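Textile Conservation Workshop, Skinden House
Notebook 22, continued from the previous volume

Colorfastness of the dyed lining, Nava trunk

Entry by Theophilus Addo. Read and initialed by Anayeli Tovar.

The lining samples from the Nava trunk were tested again this morning under the revised procedure. The earlier round, carried out in December, was set aside after it was found that the blotting paper had been stored beside an open window and had taken up damp. Those results remain in the previous notebook and should not be cited.

Threads were drawn from the inner seam allowance only, as agreed in the treatment proposal. Each was placed on white blotter, moistened with deionized water from a dropper, covered with a second piece of blotter, and held under a glass weight. The brown threads showed no transfer. The red threads gave a faint pink halo, which deepened when the test was repeated with the Plovunix detergent solution at working strength. The green stripe was steady in water and slightly unsteady in detergent.

On this evidence, wet cleaning of the whole lining cannot be recommended. Local cleaning of the brown ground may still be possible, provided a barrier is kept between it and the red border. Ms. Tovar has asked that a suction table trial be completed on a spare piece of modern cotton before any work begins on the object.

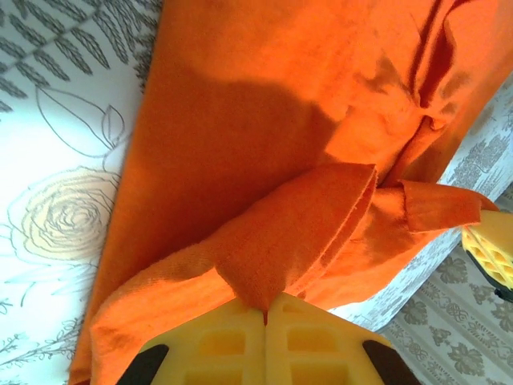 Skinden, May 3, 2021

The suction table trial was completed in the afternoon. The pump held pressure for the full run, although the gauge was slow to settle and should be checked against the one in the paper laboratory. Modern cotton was dyed with a direct red chosen for its poor fastness, and a small stain of cold tea was applied at the center and left to dry.

The detergent solution was introduced by brush, two strokes at a time, and drawn through at once. The tea stain lightened a good deal. The dye moved outward by less than the width of a pencil line and then stopped. A second run with more solution gave a wider halo and no further improvement in the stain. The lower volume is therefore to be taken as the limit.

Rinsing remains the weak point. The last blotter still felt slippery after what was believed to be a full rinse, and residue of this kind would not be acceptable on the lining. The rinse stage will be repeated with fresh blotters, changed more often – the stock is low, and 111 sheets remain in the flat drawer. An order has been placed with Wakel under account line 870.

Matters outstanding:
Gauge comparison, T. Addo.
Repeat of the rinse stage on modern cotton, both staff present.
Test of the green stripe with water alone on the suction table.
Letter to the lender concerning the red border – draft with A. Tovar for comment.

The trunk itself has been returned to the dark store with its lid supported. The loose corner of the lining is held under tissue and should not be lifted until the barrier material has been chosen.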